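Home | Rules | Painting | Army Lists | Forum

How to Thin Your Paints Without Crying

By Milagros Urrego, September

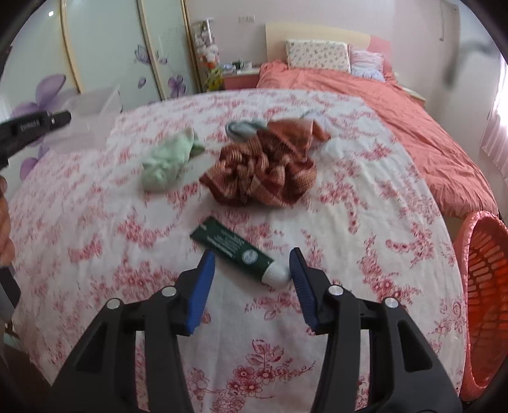
Dark green tube, white cap.

Your Murell infantry have faces. If yours don't, the paint went on too thick.

1. Put 2 drops of paint on a wet palette. A saucer works if you paint faster than I do.

2. Add one drop of water and stir with a brush you already hate.

3. Drag a line across your thumbnail. If it runs into the cuticle, add paint. If it sits there like frosting, add water.

4. Brush on a thin coat. It will look terrible. Leave it alone for 20 minutes and go argue about the Sarpong cavalry rules.

5. Repeat until the primer stops showing. Reds take me 5 coats, and yellow takes whatever is left of the evening.

Wipe the brush before each dip, and keep your coffee on the other side of the table. I have drunk Grakdale Gray. It needs sugar.

Contact | © Amska Tabletop | Back to top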